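Print this page | E-mail this article

Let the Robot Practice on Ugly Computers

By Nahom Negash
January 2018

I want to defend an activity which many people in our field find boring. I mean the collecting of examples. A person guides a robot arm through a task, the cameras record, and then the person does it again, and again. After many weeks there is a set of recordings and a learning system can be trained on it. When the result is good, the praise goes to the learning system. The recordings get one paragraph in the report, near the end.

Our task at Grurna is the inside of used desktop computers. We want an arm that can handle memory modules, cables and small boards, so that old machines can be taken apart for parts without cutting everything. The project has the name Dratimel, and until now we have 278 recorded examples. My colleagues sometimes ask me if this is a joke, when other groups speak of 4,000 or more. I answer that I prefer to have 278 which I would show to anybody.

A cable is a good teacher for this. It bends, it hides behind another cable, and it does not stay where the drawing says. A person who guides the gripper toward a cable makes small corrections all the time and does not notice them. These corrections are what I want in the recording. 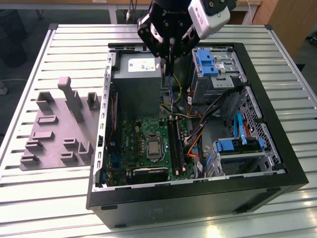 Sjöberg has told me more than once that I am too romantic about corrections, and that a clean motion planned by software would teach the same thing in a tenth of the time. I take this seriously. For a box on a flat table he is probably right. But a planned motion contains only what the planner already knew, and if the planner knew enough we would not need the learning system.

So my first opinion is this: keep the hesitation in. In October we had a period when we deleted every example where the operator stopped or went back. The collection looked very beautiful. The trained arm moved nicely until the first small error, and then it had no idea how to return, for it had never seen somebody return. We lost 3 weeks before we understood this. Now we throw away an example only when the recording itself is damaged.

My second opinion is about where to put the cameras. Many people would save money with one good camera on a stand. I think the view from the wrist is worth the trouble, even if the gripper takes a big part of it. The wrist view shows the relation between the fingers and the thing, and this relation is what the task is made of. The wide view tells where everything is on the table. I would not like to choose between them.

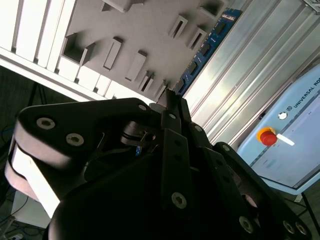 The wrist view, with the gripper fingers in front of the fixture plate.

My third opinion will cost me some friends. I think the person who guides the arm should also be the person who writes the notes. In many places these are two jobs, and the notes are written later by someone who only watches the video. A video does not say that the operator expected more resistance, or that she chose the left side after thinking of the right one. We write 6 short lines after each example. It is slow and everybody complains — me too.

Then there is the question of variety. It is easy to leave the same computer on the table and repeat. The numbers grow fast. But when the layout of the board never changes, the system learns one computer and not the work. The supply, the slots and the processor have other positions in another model, and a person adapts to this in a second. 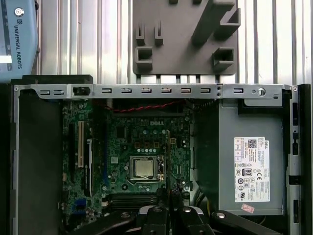
Drellum wrote to me after an earlier version of this text: You ask for variety, but with so few examples you will have two of everything and enough of nothing. Better to learn one machine completely and then move to the next.

It is a fair objection and I have not a full answer. I would only say that "completely" is a dangerous word. We change something small between the examples, for instance the angle of the case or the path of a loose cable, and I believe this gives more than a higher number does. I cannot prove it yet.
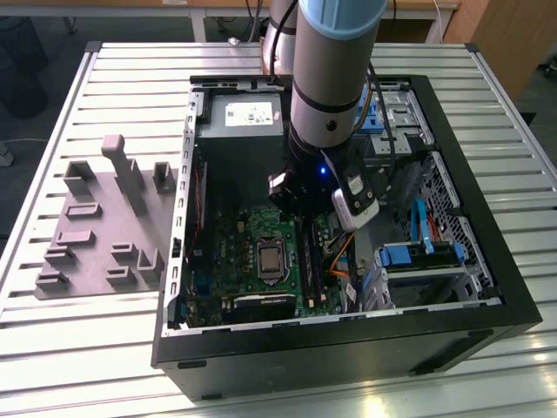 And who will pay for all this patience, Sjöberg asked when he read the last paragraph. I don't know. Those who pay usually ask for the number of examples first, and I understand them, for a number is easy to put in a table. I would like them to come for one afternoon, sit in the operator's chair and record ten. After this we could speak about the price.

E-mail this article | Print this page

This site uses cookies. By continuing to read you accept their use.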